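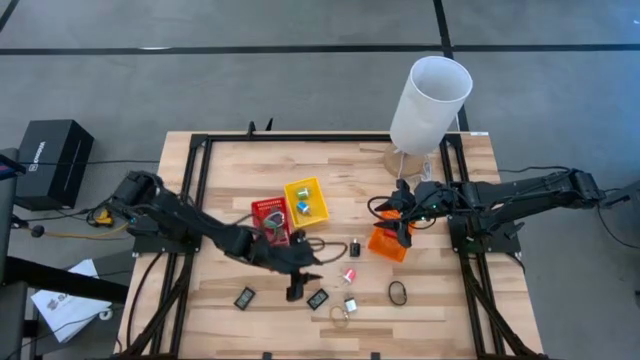

Konaris Shopping Phrases

Konaris is a set of over 3,000 short written phrases to do with buying and selling food, each one in British English and marked by topic. It was put together by Cisent for people who write teaching material or test spelling tools.

Last updated: Tuesday, May 5, 2026

Contents

phrases.csv holds the phrases, one to a line
topics.csv lists the 45 topics and their short codes
sample.csv has 100 phrases for a quick look
CHANGES.txt

Columns in phrases.csv

id: a whole number, never reused
text: the phrase, in UTF-8
topic: a code from topics.csv
register: plain, polite or slang
source: written or adapted

Phrases marked "adapted" come from old market notices and price lists that are out of copyright. The rest were written for the set.

Known problems

Bread and cake topics overlap, and some phrases could sit in either. Prices are given in pounds and pence only. Slang is mostly from the north of England. Version 2 removed duplicate lines but left near-duplicates in, so check for these if you split the file for testing.

Older files

The first release was called Nulora and used different topic codes. Files from before November will not load with the current topics.csv.

Licence

Free to use and change, with credit to Cisent. The Amrani word list is not included and has its own terms.

Please report mistakes with the id of the line.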